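Pens, and the black table

01/09/2019

Quick one tonight because I have to be up early. Also my hand hurts from scribbling.

So. The pens. If you've been reading a while you know I moved my desk stuff into the back room in November and just sort of dumped everything in a shoebox and called it organized. It was not organized. It was a shoebox. Every time I needed to write on something I dug through rubber bands and dead batteries and a tape measure and came up with a pencil stub. Then went and borrowed one from the kitchen, and then the kitchen had no pens either, and then Gwenllian would text me from the kitchen (FROM THE KITCHEN) asking where the pens were.

Anyway I did it. Whole evening. Tea went cold, did it anyway.

How it went, for anyone who cares, mostly me next year:

Dumped the box out. Dumped the two drawers out. Went through coat pockets. Went through the car. The car was bad. Found a highlighter under the passenger seat that had gone soft, I don't know how else to put it. Soft. Threw it away with a paper towel.

Then scrap paper, and scribble with every single one. Loops, then a line, then my name. If it doesn't write after two goes it's out. I used to do the whole warm water thing, and the lighter thing, and rolling it between my palms. Not anymore. Life's short and a ballpoint is cheap.

Joanne Heywood says I'm wasteful. Joanne has a coffee can of pens on top of her fridge that I have personally tested and I think four of them worked. Joanne if you're reading this, I love you, go through the can.

Piles were: writes, doesn't write, writes but I hate it. That last pile is the hard one. Skinny hotel pens. The ones with the squishy grip that's gone sticky. A fancy one I got from work when I left Hebden that weighs as much as a fork and gives me a cramp by the second line. I kept the fancy one. I know. It's in its box in the closet, it's not in the pile, leave me alone.

The hate-it pens went in a bag for Wayne Clegg who runs the sign-in desk at the pool and loses pens like it's a second job. He doesn't care if they're squishy. He said "are they blue" and I said some of them and he said fine.

Did all of this on the black table by the way. The sad black table. I keep meaning to write a proper post about it and I keep not. Bought it secondhand when I first moved, it was supposed to be for plants, then it was for mail, now it's for whatever's happening. The black finish is coming off in little chips all over the top and it's pale underneath, so from far away it looks like I've been eating crackers over it. I have wiped at those specks thinking they were crumbs more times than I'm going to admit. Front edge has gone too. Every time I drag something off it another bit goes.

Telmo Zabala wants me to sand it and do it over in a color. He offered to bring his sander. Telmo also offered to fix my gate in the spring so we'll see. I'm tempted by a dark green. Or leave it alone, it's honest work that table, it doesn't owe me anything.

OK so what stays. This took longer than the testing. I decided on one fistful. If I can't close my hand around the lot, something goes. Best rule I've come up with in ages, I stole it off Freya Staniforth who does it with wooden spoons.
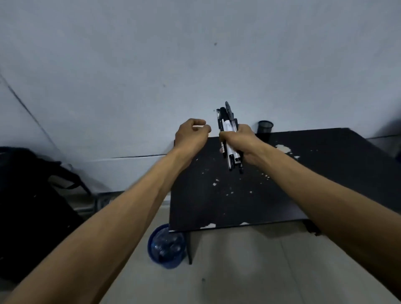 How many pens does one person need on a desk?

Fewer than you think, and it depends what you do all day. I write lists, I label boxes, I sign for packages. So for me it's a couple of ordinary pens, one thick marker for the boxes and one spare of each. If you draw or you grade papers you'll want more, obviously, and more colors. Anything you haven't picked up in a month can live in a drawer.

Markers need their own paragraph. Test them on cardboard, not paper. On paper a dying marker looks OK and then you go to label a box and it gives you a gray smear and a squeak. I'd been keeping three like that. Why. I also think markers should be stored lying down and Freya thinks tip down and we had a whole back and forth about it over lunch. I don't have a winner for you. Mine are going to end up standing in a cup because that's the cup situation, and the cap's on tight, so.

Caps!! Check the caps. Half my dead ones weren't empty, they'd just been sitting there with a cap that was cracked or from a different pen. I had caps that fit nothing. A little family of caps. Gone now.

The cup. I wanted something heavy that wouldn't tip. Tried a jam jar, looked nice, slid all over the place. Tried a mug with no handle (RIP handle) and that's the one I'm going with. I put a folded bit of felt in the bottom so it doesn't clunk when I drop a pen in. Tiny thing, very pleased with it. There was a nice desk caddy from Plostotard I'd been looking at, with the little compartments, but I know what happens to compartments in this house. They fill up with coins and one screw.

Kitchen gets its own pens. This is the real fix I think. Two in the kitchen, on the hook thing by the calendar, and they do not leave. Gwenllian has agreed to this in writing. With one of the pens. I made her sign the scrap paper, it's on the fridge.

Car gets one, glove box, ballpoint only. No highlighters. We've learned.

Things I found in the shoebox that weren't pens, since Joanne always asks:

the tape measure
a key (to what??)
batteries, 7 of them, all dead, took those to the drop-off bin at the store
a birthday card I bought for my cousin and never sent, birthday was ages ago
the other half of the stapler
a Taklow receipt for the lamp, which I'd needed, in the summer, when the lamp broke

So that's nice. The key is bugging me. I tried it in the shed, the back door and the filing cabinet and nope. Keeping it until I move, I guess, thats what you do with keys.

The box itself I folded flat and put out with the recycling before I could think of a reason to keep it. You have to be quick with a shoebox. Leave it a day and it's full of cables.

Still to do back here: the paper. Oh the paper. There's a stack on the shelf that's mostly manuals and mostly for things I don't own. And the drawers are empty right now, both of them, which feels amazing and is going to last until I need to put something down. I might line them. I've got a roll of that contact paper left over from the pantry, the lemon one. Might be a bit much. Might do it anyway.

Somebody asked in the comments last time about the notebooks, which ones I use for the lists. It's just the cheap spiral kind, top bound so my hand isn't fighting the wire (I'm left handed for writing, right handed for everythign else, don't ask). I did try one of the Nusimholm ones with the thick cream pages and the ink took forever to dry and I dragged my hand through every line. Pretty though. I use it for recipes now, in pencil.

Oh and if you're doing your own pen night, put newspaper down or an old tray or something. One of mine leaked when I took the end off it and I've got blue in the crease of my thumb that isn't coming out. Tried dish soap, tried hand sanitizer. Sanitizer sort of worked. Going to bed blue.

Paper stack next week, if I get to it. Tell me about drawer liners.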